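The Blue Bowl 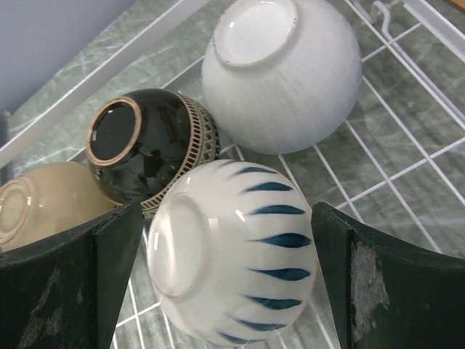 Page last changed: November, after tea

By the time the inspector from Univgate arrived, the arm had been holding its position over the dish rack for seventeen hours, and Visitación Collado had learned to make toast round it.

"And it just stopped?" said the inspector, whose name was Kütt. He had wiped his feet very thoroughly and seemed to regard this as most of the job.

"It didn't stop. It's waiting."

"For what?"

She handed him the log. The Ikico had been sold to her as a kitchen help for the older household, and it wrote up its doings in the style of a junior clerk. Kütt read the last entry aloud. "Bowl with blue strokes. Grip force uncertain. Consulting."

"Consulting whom?" he asked.

"I was hoping that was you."

Kütt opened his case. The fault, he explained, was known at Nundside, where the arms were put together. A fortnight before, an Ikico had closed on a gravy boat with the force meant for a casserole lid, and the owner had needed 3 stitches and a new gravy boat. Univgate had sent out a correction overnight. It told every arm in the district to be careful.

"How careful?"

"That's the part they're looking into."

They both considered the rack. The black-brown bowl lay against the blue one, and the blue one leaned up near the big white one, and on either side of it hung a dark finger, the right one with a big patch of coating scraped off the front.

"Is that wear normal?" Visitación asked.

"It's within limits."

"Whose?"

He wrote something down. Then he asked her to stand behind the kitchen door, which he said was the procedure, and stood behind it with her, which she suspected wasn't. From there he pressed the release on his remote.

The fingers came together, touched the glaze and sprang open. The log printed a fresh line.

"Bowl with blue strokes," Kütt read. "Owner appears fond of it. Consulting."

"I never told it that."

"Are you?"

"It was my sister's. I can't stand it. It holds 4 spoonfuls of soup and burns your thumbs."

There was a short silence from the rack. The arm moved in with great confidence, and Kütt, to his credit, got to the red button first.

He left it switched off at the wall, with a yellow tag on the cable and a form for her to sign in 2 places. Visitación put the bowls away herself, the blue one at the back, where she wouldn't have to look at it, wrapped in a clean tea towel.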